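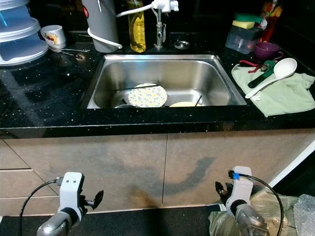
# Fregadero de cocina

El **fregadero** (también *pila* o, en buena parte de América, *lavaplatos* y *tarja*) es el recipiente con desagüe en el que se lavan la vajilla, los utensilios y los alimentos. Pocas piezas de la casa trabajan tanto, y pocas reúnen a su alrededor un mundo tan rico de objetos pequeños: el jabón, las esponjas, el paño, el filtro, la taza que espera turno.

## Materiales

El acero inoxidable es el material más extendido en las cocinas domésticas. Resiste bien el calor y perdona los golpes, aunque se raya. Su combinación con el granito negro moteado es todo un clásico: las motas blancas y plateadas de la piedra dialogan de maravilla con el brillo del metal, ¡y además disimulan las gotas! También se fabrican pilas de loza, de piedra y de resinas compuestas.

Según el montaje se distinguen:

- **Encastrado**, con el borde apoyado sobre la encimera.
- **Bajo encimera**, con la cubeta fijada por debajo.
- **De frente visto**, habitual en cocinas rurales.

## Grifo y filtrado

Muchos grifos admiten un adaptador en la boca del caño, del que sale un tubo hacia un filtro de sobremesa. El cuerpo del filtro suele ser cilíndrico y se coloca detrás de la cubeta o a un lado, donde no estorba. El cartucho se cambia según el uso y la dureza del agua.

## Accesorios

El **dosificador empotrado** deja a la vista solo una pieza redonda en la encimera, pero convive sin problemas con la botella de detergente de toda la vida. El **portaesponjas** mantiene las esponjas fuera de la cubeta; usar dos colores, por ejemplo verde y amarillo, permite reservar una para los platos y otra para las superficies.

El **paño extendido** es el escurridor más sencillo que existe, y uno de los más versátiles: recibe paletas de arroz, tijeras y toda clase de piezas de mango largo que en una rejilla acabarían cayéndose.

## Orden de lavado

La costumbre más difundida empieza por vasos y tazas, sigue con cubiertos y platos y deja para el final los cuencos metálicos y las ollas. En *Durdale*, su manual de cocina doméstica, Merja Väisänen recomienda apoyar los platos de canto contra la pared de la cubeta, con lo que el agua corre por ambas caras.

## Véase también

- Encimera
- Escurreplatos
- Filtro de agua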